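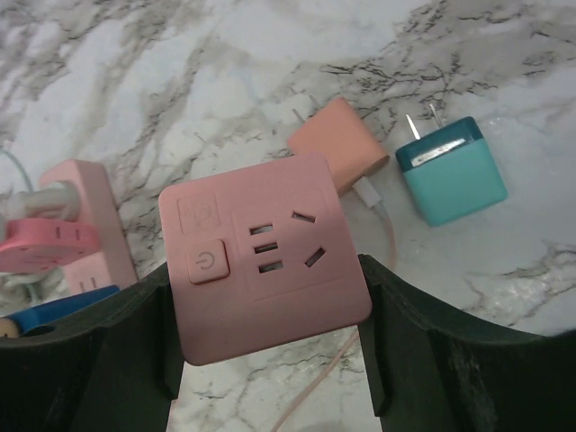

A pink outlet unit held between the gripper's fingers, with two chargers on the counter behind it.

IKITZ OPENS ITS DOORS FOR A DAY OF PLUGS, CHARGERS AND PATIENT ROBOT ARMS

Wednesday, July 1, 2026

Ikitz was delighted to welcome 75 neighbors, students, customers and curious passersby to its workshop for the company's summer open day, and we would like to begin with a heartfelt thank-you to everyone who came, stayed longer than they had planned and asked such good questions (the youngest guests asked the hardest ones, as they usually do!).

The center of attention was Clirnum, our tabletop handling project, which we started in March together with our friends at Tsoukalas. Clirnum is about the small electrical things that fill everybody's drawers: chargers, adapters, socket cubes and power strips. People pick these up without a second thought, but they come in so many shapes that a robot has a good deal to learn about where to put its fingers, and we thought our guests might enjoy watching that work up close.

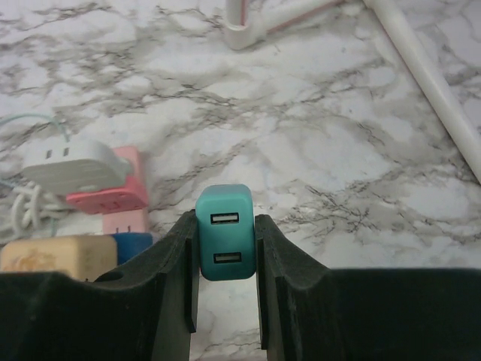
A teal charger with two USB ports, upright in the gripper at the Clirnum table.

Visitors were invited to stand beside the marble-patterned table while members of the team talked through each task. Many of them told us afterward that they had expected something faster and louder, and that they had come to like the slower pace, which left plenty of time to see how a gripper lines itself up with a small object and to chat with the person standing next to them.

The team also explained how Suvo, the planning software written here at Ikitz, chooses a grip. Suvo has been tried on 68 different household items so far, and our hope is to reach 500 by the time we hold our next open day. It is a big number, we know, and we had several kind offers of old chargers from guests who have more of them at home than they can use.
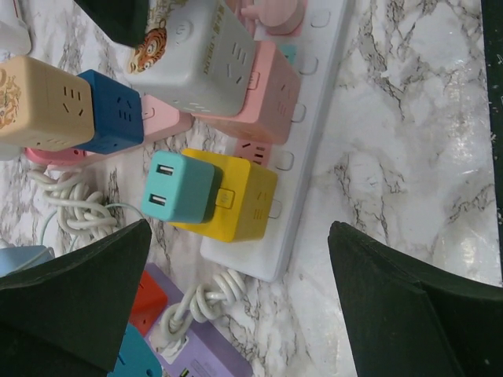
Can a school or club arrange its own visit to see Clirnum?
Groups are very welcome, and the easiest way is to write to the Ikitz visitor desk with a preferred week and the size of the group, so that we can set aside enough time for a demonstration and a good long talk afterward.

Tsoukalas, which lends its engineers to the project two days a week, ran a table of its own near the entrance, where guests could handle spare gripper fingers and try sorting adapters by feel with their eyes closed. That table was busy from the moment the doors opened, and we suspect it will be back next year in a larger corner.

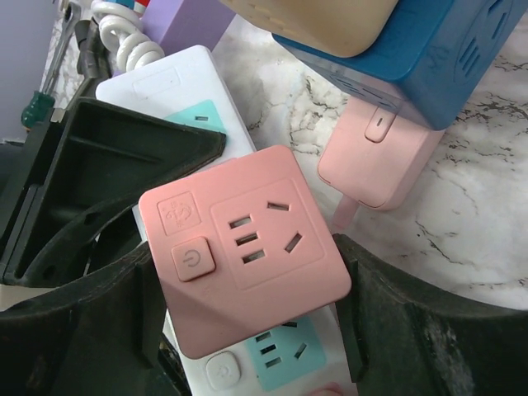

A pink socket cube in the gripper, above a white power strip with teal socket panels.

Lunch was served in the yard, and the afternoon closed with a tour of our 900-square-foot assembly room, which had been freshly painted for the occasion and smelled like it.

Recordings of the talks will be posted on the Ikitz website later this summer, along with sign-up details for the fall workshops on Suvo. Members of the press who would like to visit the Clirnum table or speak with the team are invited to contact the Ikitz press office.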